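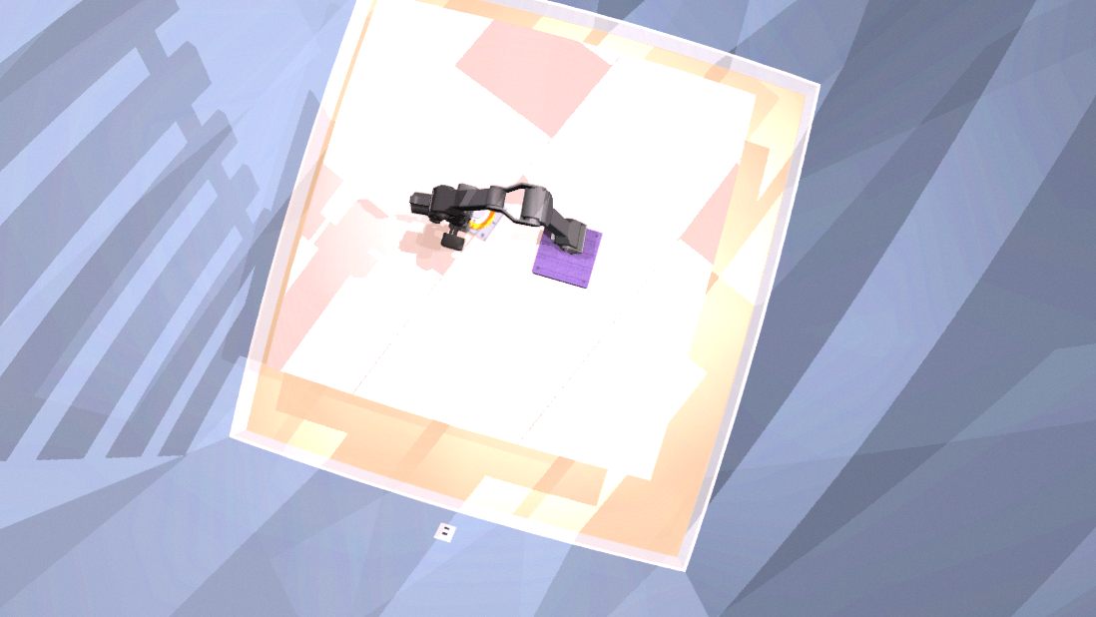 先端を替えただけで手首が震えるなら、まず疑うのはグリッパーではなく質量の設定のほうだと思います、とVirgilio Ignacioさんから返信が来たのは3月8日(金)の夕方でした。これがほぼ正解だったので、チケットの経過をまとめて残しておきます。長いです。でも面白かった!

件名:Bisierグリッパーに交換後、腕を伸ばした姿勢で手首が振動する(シミュレーション)
状態:解決済み(要望をひとつ別チケットに分離)
環境:シミュレータ Brudutberg、コントローラ Castillo(比較用に Rellthorpe も使用)
優先度:中

■ 最初の報告
グリッパーの比較をしています。候補は標準の平行爪と、先が広がった短い爪のBisierです。同じアーム、同じ床、同じ軌道で、先端だけを取り替えて動かしています。標準爪では何も起きません。Bisierにすると、肘を上げて前腕を水平に伸ばしたところで手首が細かく震え始め、爪先が目標の上でふらふらします。腕を畳んだ姿勢ではほとんど出ません。
コントローラはCastillo、ゲインは初期値のまま。エラー表示なし。ログに警告もなし。

■ 試したこと その1:ゲインを下げる
手首の比例ゲインを少しずつ下げました。震えは減るのですが、今度は爪を下ろすときに遅れが出て、目標の手前で一度止まるような動きになります。これでは比較になりません。元に戻しました。

■ 試したこと その2:コントローラを替える
Rellthorpeに切り替えたところ、震えが見えなくなりました。ここで一瞬「Castilloが悪いのか」と思ったのですが、関節トルクのグラフを開いたら、こちらにも同じ周期の波がしっかり乗っていました。Rellthorpeは出力側のフィルタが強めに入っているので、動きとして見えにくかったようです。グラフを重ねて見られるようになったのは前回の更新からで、この機能は本当にありがたいです。切り分けが一気に進みました。

■ 試したこと その3:接触を切る
爪と床の接触判定を無効にして同じ軌道を流しました。震えは変わらず。床に触って跳ねているわけではないと分かりました。ついでに爪同士の自己干渉も無効にしましたが、これも変化なし。

■ Virgilio Ignacioさんの返信と、そこから
冒頭の指摘を受けて、Bisierのモデルファイルを開きました。
質量は395 g。これは手元の秤で量った値と合っています。
慣性は、値の入れ方がおかしい。グラム系の単位で計算したものをそのまま貼ってあり、シミュレータ側はキログラム系として読んでいました。
重心は、取り付け面から83 mmのはずが、原点のまま(ゼロ)。
つまり重さは正しいのに、重さのある場所と回りにくさがでたらめだったわけです。腕を伸ばすと重力補償のずれがそのまま手首に出てくるので、畳んだ姿勢で目立たなかったことも説明がつきます。
質量だけは最初に確認していて、「合っている、よし」で先に進んでしまったのが反省点です。

■ 修正後の結果
重心と慣性を直して、Castilloの初期ゲインのまま再実行。震えは消えました。気持ちいいくらいぴたっと止まります。
念のため、重心だけ直した版と慣性だけ直した版も流しました。重心だけだと沈み込みはなくなるものの震えが残り、慣性だけだと震えは止まるのに爪先が下がります。両方必要でした。
続けて長時間の試験もしました。一晩で最大3000回の把持を流す設定にして、途中で発散したら止まるようにしてあります。朝まで止まらずに完走していました。

■ 比較の途中経過(本題はこちらだったはず)
・標準の平行爪:開きが大きく、位置が多少ずれていても挟める。薄いものは苦手。
・Bisier:先が短いぶん狙いにシビアですが、低く寄せたときの安定感がすばらしいです。平たいワークの縁に掛ける動きは、今のところこちらの圧勝。
・Castillo:初期値のままで素直に動く。モデルの間違いを隠してくれないので、比較用にはむしろ向いていると思いました。
・Rellthorpe:なめらか。ただしフィルタの遅れがあるので、速い軌道では爪の閉じるタイミングを見直す必要あり。
カメラはまだ真上からの一台だけで見ています。爪が下を向いていると先端が手首の陰に入りやすいので、次は斜めの視点も足します。

■ 同じ症状の人へ(確認の順番)
まずトルクのグラフを出す。見た目で判断しない。
次に接触を切って再実行。変わらなければモデルの質量まわりへ。
質量、重心、慣性は必ず三つとも見る。単位はファイルの先頭のコメントを信用せず、値の桁で確かめる。
ゲインに触るのはそのあと。

■ サポート担当より
詳しいログをありがとうございます。配布しているBisierのモデルを差し替えました。旧ファイルを複製して使っている場合は自動では更新されませんので、お手数ですが取り直しをお願いします。重心がゼロのまま読み込まれたときに警告を出す件は、要望として別チケットに移しました。

■ 追記
差し替え後のモデルで再確認しました。手元で直したものと同じ挙動です。このチケットは閉じてください。Virgilio Ignacioさん、助かりました!

シェア 83 コメント 9(新しい順に一部を表示)

匿名
うちも1月に手首のゲインをいじり続けて終わりました。重心、ゼロでした。

kaiten_jiku
Rellthorpeで見えなくなるくだりが参考になりました。フィルタを切った状態のグラフもあれば見たいです。

Virgilio Ignacio
直ってよかったです。慣性の桁は対角成分を一つ見ればだいたい分かりますよ。小さいグリッパーなのに腕のリンクより大きかったら、まず単位です。

匿名
平たいワークの話、材質は何で試していますか。摩擦係数の設定も知りたいです。

投稿者
摩擦はまだ両方の爪で同じ値にそろえてあるだけです。次の回で振ってみるので、結果が出たら新しいチケットに書きます。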